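Subject: Re: [chores-l] Packing a school bag, are we there yet?
Date: 19 January 2021
List: chores-l (household and small shop automation)

> I have been reading this list since December and I think some of
> you are being too hard on the two-arm setups. Two years back the
> standard showpiece was one arm moving one block. Now people are
> trying tidying, folding, packing a bag. The folks at Plasero say
> their bench pair got the bag job done on 80 runs out of 100 once
> the layout was fixed. If that isn't a chore, what is? I would put
> a pair of these in my kitchen tomorrow if the price came down.
> Would those of you who say "not yet" please tell me what number
> would change your mind?

I'm one of the "not yet" people, so I'll take a swing at it.

First, the number. Eighty out of a hundred sounds good until you put it next to a person. If my kid packed her bag right four days out of five, I would be driving to the school once a week with a forgotten lunch. What I would want to see is a month of mornings with no layout fixed by anybody, and a count of how many times an adult had to step in. I don't have a pass mark in mind. I'd know a lot more from that count than from the 80.

Second, "once the layout was fixed." That is carrying most of the load in your paragraph. The Plasero write-up (the longer one, which I did read to the end) says 253 runs were made in all, and the 80 percent comes from the last hundred. Before that, they were changing where things started out. I don't blame them for it, everybody tunes. But a kitchen table gets its layout from whoever walked past it last, and you can't send that person a diagram.

Third, look at what goes in a school bag. A hardcover book is the friendly part. It's stiff, it has flat sides, and it stays the shape you left it. Then you have a pencil case, a marker, a little bottle, and maybe some small tool that has ended up half on top of the book. Each of those wants a different grip. The marker wants to roll. And the bag itself is the worst of the lot: lying flat it's a heap of creased cloth with straps going wherever they like, and the opening is not an opening until something holds it up. 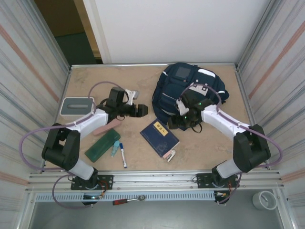
Would a second arm fix the bag problem? It helps with holding the mouth of the bag, but then you have one hand left for the packing and you are back to one-arm speed on everything else.

That last bit gets skipped over a lot. Two arms look like two workers. On a cloth job they mostly act like one worker and a clamp. Try packing a backpack on a table with one hand holding the flap and see how quickly you cheat by using your forearm, your hip, or your chin. A parallel gripper has two fingers and no chin.

I'll say what I do believe, so nobody writes in to call me a crank. We run a pair of small arms at Veloso, where I work, loading plastic caps into trays. They do 400 trays on a good shift and I would not go back to doing it by hand. The caps are all alike. They come down the same chute, the tray sits in the same corner, and when a cap lands wrong the arm leaves it and a light comes on. Somebody walks over. That's a real job done by a real machine, and it took us most of a year to get there from the day the crate was opened. In the first month we logged 547 stops. A fair share of those were static making two caps stick together, a thing none of us had planned for.

So when somebody tells me the same kind of hardware will do a backpack in a home, I think about those caps. One part, one tray, bolted down, with a trained person ten steps off. The home job has a dozen parts, they change every day, and the trained person is eating toast.

Also, please, can we stop judging these things from video? Half of the links posted here are sped up, and some say so in type so small I had to stop the player and lean in. At Sikness they at least put a clock on the bench. More of that. A bag that takes eleven minutes to pack is fine if it happens overnight, and it's useless at ten to eight when the bus is coming. Either way I would like to know which one I'm looking at.

There is a question of who is doing the driving, too. Several of the nicest clips have a person working the arms from a second set of handles. Fine work, and a good way to gather practice runs, but it tells you what the fingers and joints can manage with a human brain behind them. It says very little about the machine on its own. Naneo is careful about this and marks each clip one way or the other. I wish it were a rule on this list.

You asked about price. It's a fair point but I think it comes third or fourth. A cheap pair of arms that needs a rail, a clear table, good light, and me standing there has cost me a table and a morning. I own a dishwasher that was not cheap, and I have never once stood there and watched it.

If anybody has run a bag job with the zipper included, start closed and end closed, no help, I would like to see the log. Failures too, those most of all. I've asked twice before and got one reply, which was about a tote bag.

On the other thread, about sorting screws: I still have the feeder drawings and can post them if the list will take attachments that size. Last time they bounced.

–
Shop floor, Veloso
(speaking for myself)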